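Workshop Tips: Sewing and Mending Notes from an Open Day
Posted 2018-08-15

Most of the tips on this page come from my own bench, where I mend canvas, leather and upholstery. This batch comes from somewhere else. In May I went to the open day at Vemard, a training center where surgical teams learn to work with robot arms. My neighbor Ehab Berrada services the building's air handling and had two passes. I went for the machines and came home with a page of notes on stitching.

The tour took in a group of 12. Shadi Hijazi, who runs the practice room, sat at the console and sewed a foam pad while the rest of us watched on a big screen. After that anyone could have a turn. The console has two grips, one for each hand, and a foot pedal that stops the arms from following you while you move your hands back to a comfortable spot.

Keep your elbows down

The first thing Hijazi corrected was posture. People sat down, got interested, and lifted their elbows off the armrest. Within a minute the stitches wandered. She had each of us put our forearms flat and work from the wrist only.

I tried this at home on a torn chair seat. I put a folded towel along the front of the bench, rested both forearms on it, and raised the stool until my shoulders dropped. Hand stitching through heavy canvas is much easier this way. If your bench is too high for the stool, clamp the work to a board and hold the board in your lap.

Hold the needle farther back

On straight needles I had always gripped close to the point. With a curved needle that gives you no room to push. Hold it with pliers, well back from the point but not right at the eye, where many needles are weakest. Set it square to the jaws. If it leans, the point comes up somewhere you did not want it.

I use a small pair of smooth-jaw pliers for this, an old Tudell pair with the spring taken out. Serrated jaws will scratch the needle, and a scratched needle drags. If serrated is all you have, wrap the jaws with one layer of cloth tape.

Turn the wrist, don't push

A curved needle wants to travel along its own curve. Start with the point straight down into the material and roll your wrist over. If you shove it forward, you tear a slot instead of making a hole. In foam the difference shows right away, and Hijazi passed two practice pads down the line so we could compare. In leather you will feel it before you see it.

Practice on a kitchen sponge with a layer of felt on top. Draw a line down the middle and put dots on both sides, all the same distance from the line. Go in at one dot and come out at the one across from it. I did 30 of these before I went back to the chair.

Watch for slack

The robot at the open day did not let you feel how hard you were pulling. The people who use it learn to judge tension by looking. Hijazi told us to watch the material next to the stitch. When it starts to pucker, you have pulled enough and should ease off.

This is useful for anyone who mends with thick gloves on, or who has lost some feeling in the fingertips. Use thread in a color that stands out while you are learning, and put a lamp low and to one side so that any pucker throws a shadow.

Move the lamp

Speaking of lamps, a light that is too close and too bright will wash out pale material until the weave disappears. I had a 2,000 lumen shop light hanging right over the bench and thought more was better. Now it hangs off to the left and I turn it away for white canvas. A sheet of baking parchment clipped in front of a shop light softens it, provided it is an LED that stays cool. Do not do this with a halogen lamp.

Cut thread shorter than you think

The beginners all asked for long thread and all got it tangled around the arms. Hijazi cut it to the length of her hand for the foam pads. For mending I cut mine to the length of my forearm and start a new piece when it runs out. I buy Pekosen waxed thread on the small spool and keep the cut lengths in a slotted card – an old Filali tea box cut flat does well.

Leave a tail on every knot. A knot trimmed flush will work loose sooner or later, and you will have nothing to hold when you redo it.

Use both hands on a curved needle

Passing a curved needle from one side to the other is where most home menders lose their place. They push it partway, let go, and then hunt for the point with their fingers. Have a second tool open and waiting where the point will come up. The same habit holds in surgery with the robot arms: the needle tip is just showing beside a small bleeding cut, the slender silver jaws are spread open above the tissue, and the black needle driver is on the other side with the thread running up from its jaws. At the bench, blunt tweezers in the left hand and pliers in the right will do. Grip behind the point so you don't dull it, and draw the needle out along its curve.
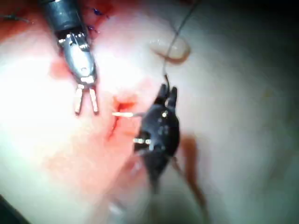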